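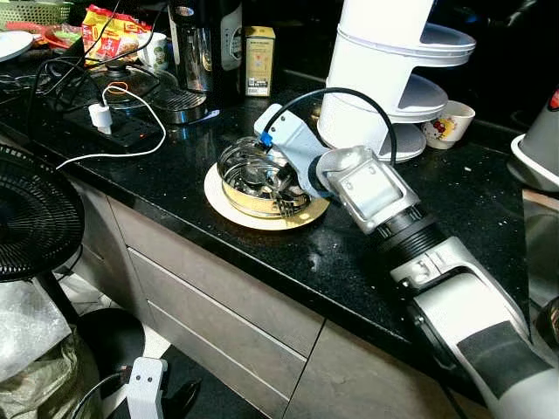

Section 4. Setting up and looking after the Kullau two-arm unit at a kitchen counter

This section covers a Kullau unit that will work at a counter and sink in an ordinary kitchen. It applies to units shipped with the Ekström parallel gripper and the wrist camera. If your unit has the older gripper without a camera, skip 4.3 and the camera steps in 4.5.

Revised August 2020. Replaces the February sheet, which gave the wrong order for homing the arms.

4.1 Before you start

You will need the hex key from the accessory pouch, a lint-free cloth, a soft brush, plain water and the spare finger tips. Keep the tablet with Trelutel within reach of the stop button. One person can do all of this work, but two is easier the first time.

Caution: Press the stop button before you put a hand between the fingers, even if the arm looks parked. The gripper can close on its own when power returns.

Caution: The arms are not sealed. Splashes on the outside of the housing can be wiped off. Water in a joint means the arm has to come out of service.

4.2 Placing the base

1. Roll the unit up to the counter with both arms folded.

2. Set the distance from the center of the base to the front edge of the counter to 670 mm. Measure at counter height. Cabinet handles and plinths will throw off a measurement taken at the floor.

3. Lock the four casters. Push on the column with a flat hand. If the base moves, unlock, shift the unit slightly and lock again.

4. Clear the floor between the base and the cabinets. Bags, cords and shoes can stop a caster from sitting flat.

5. Switch on and wait for both arms to report ready in Trelutel.

6. Home the left arm first, then the right. Homing them together is possible but the elbows pass close to each other, and at a narrow counter they can touch.

Note: The counter does not have to be cleared. The unit is meant to work among the things people keep in a kitchen, and a bare counter gives a poor idea of how it will behave later. Do take away anything sharp or full of hot liquid.

4.3 Checking the wrist cameras

Each gripper carries a small camera that looks out along the fingers. It is used for the last part of a reach, when the head camera can no longer see past the hand.

1. Wipe the lens with the dry cloth. Use water only if there is grease on it.

2. In Trelutel, open Cameras, then Wrist. Pick the arm you are checking.

3. Open the gripper all the way. Both fingers should come into the picture from the bottom edge, one on each side. If you see only one finger, the camera mount has turned and needs to be loosened and squared up.

4. Jog the gripper down over a bowl until the fingers are on either side of it. Use a light bowl that will slide if you touch it. Stop while there is still a gap on both sides.

5. Look at the rim on the tablet. It should be sharp enough to follow from one finger to the other. Clear glass is the hardest case, so it makes a good test. 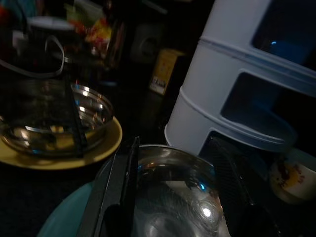 Does the kitchen light need to be on for this check?

Run it in whatever light the unit will normally work in. The cameras adjust for a dim room, but bright spots on glass and polished steel will shift when a lamp is switched on, and a position you saved in the dark may need to be saved again.

6. Save the position as Bowl test and repeat for the other arm.

If the live view freezes while the arm is moving, go to 4.4 before doing anything else. A frozen view is a cable fault far more often than a camera fault.

4.4 Routing the gripper cable

The black cable runs from the gripper back to the arm in an open loop. The loop has to be long enough for the wrist to turn fully both ways. It also has to be short enough that it doesn't catch on things standing at the back of the counter – faucets, bottle caps and kettle handles are the usual ones.

1. With the arm stopped, push the connector in by hand until it seats.

2. Turn the wrist by hand to one end of its travel, then the other. The cable should stay slack at both ends and never lie flat against the joint.

3. Take up or let out cable at the clip on the forearm. Leave the connector alone while you do this.

4. Jog the arm over the tallest thing on the counter and watch the loop, not the fingers.

Note: Do not tape the loop down. Mateja Hoxha at the Nullomwood workshop replaced two wrist cables last winter and both had been taped.

4.5 Working over the sink

The sink is where most damage happens. The gripper goes below counter level, the back wall is bright, and the other arm is often busy close by.

1. Take loose items out of the path of the right arm. A pot or plate may stay in the basin if the task calls for it.

2. Turn the water off at the faucet and check that it has stopped dripping. If there is a hose on the faucet, move it to the side so the cable loop can't hook it.

3. Set the lowest height for the right arm in Trelutel under Limits. Lower the fingers toward the bottom of the basin in small steps and save the limit with a finger's width left over. Do this with the fingers closed and nothing in them.

4. Give the right arm a long, thin tool and raise the limit by the length that hangs below the fingers. The unit does not work this out for itself.

5. Move the left arm to a holding position over the counter to the left of the sink. Lower the right arm into the basin and bring it out again at slow speed. Watch the space between the two forearms the whole way. 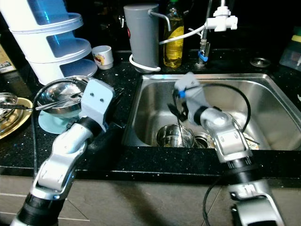
6. Repeat step 5 at normal speed. Keep a hand on the stop button.

7. Save both positions under the same name so that they load as a pair.

4.6 After each day of use

1. Park both arms and press the stop button.

2. Brush crumbs off the fingers and out of the slide behind them. Food that dries in the slide makes the gripper close unevenly.

3. Wipe the fingers and tips with a damp cloth, then a dry one. No dish soap – it leaves a film and the tips lose their grip.

4. Replace a tip that is split or has gone hard. Change both tips on a gripper at the same time.

5. Check the screws in the gripper bracket with the hex key. They should be snug. If one keeps working loose, stop using that arm and write to Idun Söderlund at the service desk with the serial number from the base plate.

6. Leave the arms folded with the grippers open and the stop button pressed in.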